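Sovlow gallery: the view from the wrist

Hi all! I finally sat down and pulled together some wrist camera material from Sovlow, our project on getting a robot arm to handle soft things that won't hold their shape. Bags, mostly. I've been living with bags since November and I have opinions about zippers now.

The short version of the method: we train only on what the wrist camera sees, with no overhead view at all. Kai Buschmann was sure we'd need both, and for rigid boxes he's probably right. With fabric, though, the close view did better in our tests – 61 percent of openings found on bags the policy had never met, and that's from 3000 training clips. I was very happy that day (Fanni Halász will confirm there was dancing).

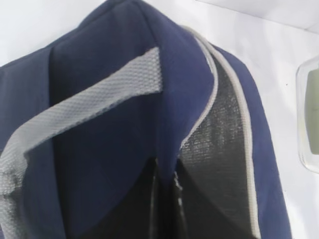 Navy bag, gray mesh strap, wrist view. The light gray piping is the kind of edge our model loves to follow.

Dark openings are the hard part. The inside of a bag goes almost black up close, and so does a deep fold in navy cloth, so early versions kept picking the fold. Érica Nogueira's fix was to have the arm make 4 tiny sideways moves before it commits, then compare how the dark patch changes between them. It's slow and it looks a bit like the robot is sniffing the bag, but I love it!

Shiny linings still give us trouble. Little glints come and go as the arm moves, and the depth guess jumps around with them. Ovidiu Onu is trying a version that ignores the brightest spots, and I'll add his clips to this page once he's happy with them.

Posted 26 Feb 2020 in Sovlow, Galleries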